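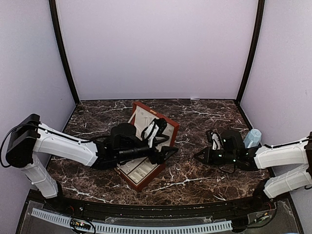

Two arms, one wooden box, one very brown tabletop. Left arm over the box, right arm keeping its distance.

Waiting Your Turn: Pictures from the Drorkeo Project

Drorkeo is our attempt to get two robot arms to share a table without a traffic cop. Most two-arm setups have one planner that tells both arms what to do. Ours gives each arm its own policy and a small extra output, which we call the yield score, that says how much it would mind holding still for a moment. The arm that minds less, waits. Imke Kröger came up with this while trying to cook with her brother, and the paper describes it in more dignified terms.

We trained on 2000 demonstrations, all of them driven by hand by people who had been promised it would be fun. The baseline, which we named Truvby in a meeting that ran past lunch, saw the same 2000 and has no yield score. Everything else about the two is the same, including the table.

About that box. Hinged boxes with compartments are mean to robots. The lid is in the way of whatever you want, the dividers are thin, and both arms tend to decide at the same instant that the middle is the place to be. Pavithra Joseph picked it for exactly those reasons and has not apologized.

The short version of the results: over 80 test runs, Drorkeo had 3 collisions between arms. Truvby had enough that we stopped the comparison early and bought new finger pads. Drorkeo is also slower, and a reviewer noticed. We think slow is a fair price for having two working grippers at the end of the day, but we would say that.

What it still can't do is break a tie. When both scores come out nearly equal, both arms wait, very politely, until the time limit. Imke wants to add a learned tiebreaker. Pavithra wants to flip a coin. The coin is currently ahead on our small test set, and will probably be in the next version, under a longer name.

Code and the trained policies go up in April.

Page last updated Tuesday, January 9, 2018.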